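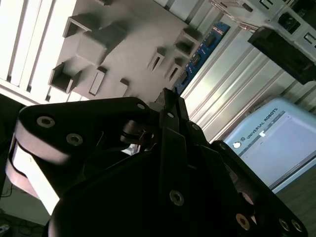

## Fixture board, Sunday work, 7/8/18

I came in when the shop was quiet and spent the morning on the grey plastic board, the one for the Minddale job. Notes for myself and for Teodoro, who takes it over next week.

The square pockets have thick walls and I wish to leave them so. Heather Tuhiwai asked if we can make them thinner to save plastic. My answer for the moment is no. On the previous version the walls bent a little when a tight part went in, and after that the part never sat straight again.

The long slot beside the raised block: I cleaned the inside edges with the small file and a bit of fine paper. Calliper gives 18 mm at the wide end. At the other end it is slightly less, I did not manage to get the same number two times, so I do not write it. The two narrow slots near the middle I did not touch.

Raised block: top face is good, but I would like a small bevel on the corners. Hugo always catches his sleeve there. To discuss with Araceli Benítez before somebody changes the drawing (drawing 341, please not the old one, which is still in the Cabello folder).

**Blue circuit board.** It runs along the edge of the grey board and the printed side must stay readable. Please do not put tape over the white markings, glue stays on them and it is very annoying to remove. I have to ask Araceli Ortuño if she prefers a plastic cover for the long strip or if it should remain open. She knows better than me what it can tolerate.

**Aluminium rails.** I went over all the fixings with the hex key, one was easy to turn by hand. Tightened. There was plastic dust in the grooves, I took it out with a dry brush. Vacuum is better but the bag was full and I did not find a new one.

Still open:

- bevel on the block, yes or no
- cover for the strip
- order more fine paper, only 3 sheets in the drawer
- second board from Zuren: Hugo will ring them, they promised it for August

The file with the red handle is back in its place. I took it on Friday and forgot to sign, sorry.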